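Trellville should let people build smaller kitchens

By Nima Farahani

The town's housing code still says a new apartment must have a separate kitchen of at least 140 square feet. The rule was written when most households here had four or five people in them. It should go.

I rented in Trellville for 25 years before I bought a place, and I never once used all the counter I was paying for. My neighbor Oleksandra Karpenko lives alone and keeps her bike in her kitchen. 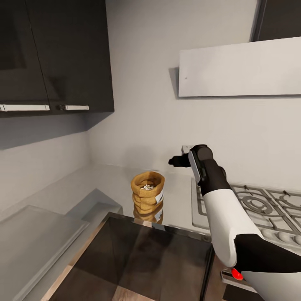

Rent is what the rule comes down to. Every foot of floor gets built, heated and charged for, and a tenant who cooks for one pays the same as a tenant who cooks for six. A small corner can hold what most people need. Dark cabinets high on the wall, a range hood near them and a run of gray countertop will do for a weeknight dinner. The code treats that as a starting point and asks for a dining area on top of it.

Adi Harahap of the Drevow tenants' group told the council on Thursday that 427 households are on the waiting list for one-bedroom units. The council thanked him and moved on to parking. 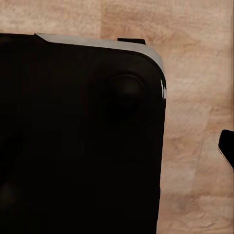
A rounded corner in black, with a pale gray rim.

Opponents say small kitchens lead to bad landlords. I take that seriously. Bad landlords need inspectors, and the town has 2 of them for every rental on both sides of the river. Hire more. Fire exits and ventilation rules should stay exactly as they are.

The vote on the code is in February. Write to your council member before then.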